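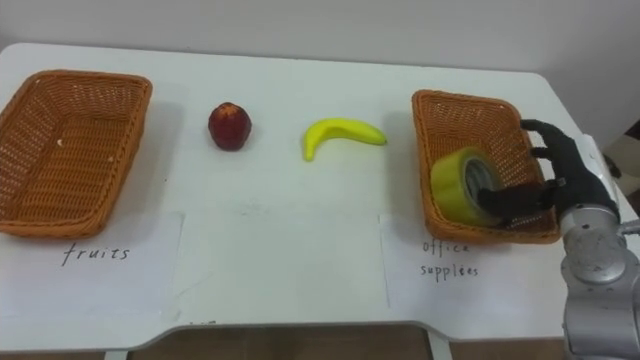

Wednesday, 4 p.m. | Entered by Lalit Uniyal, Sulwood audience workshop

Diltgate, anniversary episode: sorting of viewer comments, second pass.

The comments collected from the programme's public page after the anniversary episode have now been read once in full. The set contains 2,060 entries. Of these, 756 concern the two leads as a couple off screen and have been moved to a separate sheet. The remainder deal with the plot, the costumes, the change of broadcast hour and the usual requests for the return of the elder sister.

The first pass used the heading "couple" for any comment in which both leads were named. This was too broad. Many viewers write the names of the actors when they mean the characters, and a good number use the joined nickname for both. The heading has been divided into "on screen", "off screen" and "cannot tell". Where a comment refers to the holiday photographs or to the birthday message posted by the male lead, it is to be entered as off screen. Where it refers to the temple scene, it is on screen. Hearts and other symbols without words go under "cannot tell", whatever the reader may suspect.

Satish Uniyal and I each sorted the same 135 comments without conferring. We agreed on more than half, which falls short of what is required before the sheet goes to Ronditz. Most of the disagreement lay in congratulations. S.U. had entered "happy anniversary to my favourites" as off screen; I had entered it as on screen, the episode having been promoted under that very phrase. We have settled on "cannot tell" unless a year or a place is given.
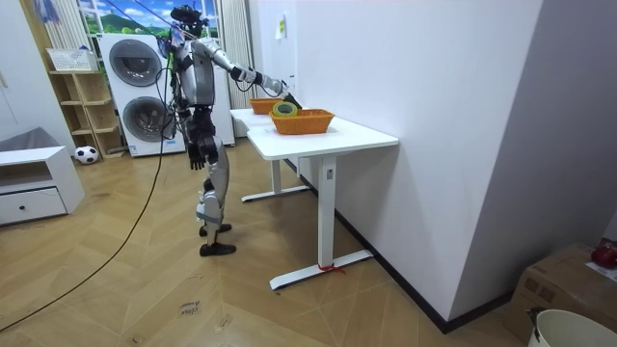 Comments in Hindi written in Roman letters were handled by S.U. alone in the first pass. They should be read by a second person as well. The spelling varies a great deal and the search for key words missed several plain references to the engagement rumour, including one long thread under the Vishwakarma interview clip.

On the rumour itself: the sheet records what viewers say and takes no view on whether it is true. Two marginal notes to the contrary have been struck out. Colleagues are asked to keep remarks of that kind out of the shared copy.

Outstanding:
- repeat the paired sorting on a fresh batch, using the divided heading
- remove duplicate comments posted by fan pages under more than one name
- ask Ronditz whether replies are to be kept with their parent comment or entered singly
- S.U. to correct the date column, which sorts April before February

The first-pass sheet is to be kept unchanged. Corrections go in the copy marked "second".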